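Sprechernotizen, Vortrag »Greifen lernen an der Schule Erdale«
Esben Hafþórsson, Stand 2025-01-05

Folie 1, Einstieg
Kurz halten. Wer ich bin, was die AG macht. Dann gleich die Zahl aus dem Förderantrag: 599 Demonstrationen bis Juli. Stehen lassen, ins Publikum schauen. Ich habe diese Zahl damals selbst hineingeschrieben und glaube heute nicht mehr, dass sie etwas misst.

Folie 2, Aufgabe
Handy aus der Schale nehmen, Hülle anlegen. Für einen Menschen eine Sache von Sekunden. Die Gruppe Zomix (das sind die Älteren) wollte von Anfang an zwei Greifer, Muñoz aus der Parallelgruppe meinte, einer reiche. Beide Meinungen fair wiedergeben, auch wenn ich bei der zweiten Bauchschmerzen habe.

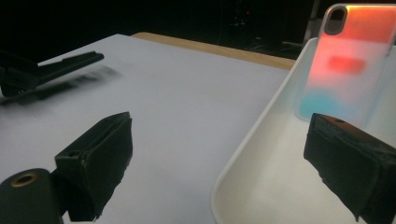 Handgeführter Greifer am Arbeitsplatz, rechts die weiße Schale mit dem Smartphone

Auf den Hintergrund hinweisen: fast schwarz, während die Tischplatte hell ist. Meine Frage an alle, die solche Daten sammeln: Lernt das Modell das Handy oder lernt es den weißen Tisch? Wir haben das nie sauber getrennt. Sille Østergaard hat es im Herbst zweimal angemahnt, zu Recht.

Folie 3, was bisher herauskam
Von 133 ausgewerteten Durchgängen sprechen, nicht von »Erfolgen«. Die Software Allenine vergibt ein grünes Häkchen, sobald der Greifer zu ist. Ob etwas zwischen den Fingern steckt, prüft sie nicht. Hier keine Prozentzahl nennen, auch auf Nachfrage nicht.

Folie 4, Material
Langsamer sprechen. Schaumstoff auf den Fingern: billig, schnell geklebt, und alle finden ihn prima, bis er ausfranst. Die mattschwarze Hülle ist dafür ein gemeiner Gegenstand, glatt und in der Mitte leicht nachgiebig.

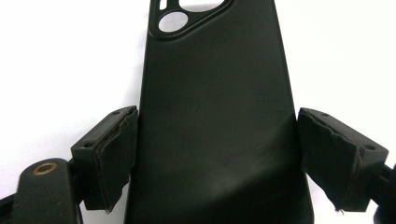 Woran merkt man, dass ein Polster getauscht werden muss?
Wir gehen nach Augenmaß: Sobald der Schaum am Rand einreißt, kommt ein neues Stück drauf. Eine Messung dahinter gibt es nicht.

Überleitung: Genau das stört mich. Abgenutzte und frische Polster landen im selben Datensatz, ohne Vermerk.

Folie 5, Forderungen für das nächste Halbjahr
Polsterwechsel ins Protokoll. Mindestens drei verschiedene Untergründe. Fehlversuche behalten und nicht löschen, auch wenn es die Statistik verdirbt.

Falls Zeit bleibt: die Geschichte mit dem Wettbewerb. Sonst direkt zu den Fragen, Sille übernimmt die zur Technik.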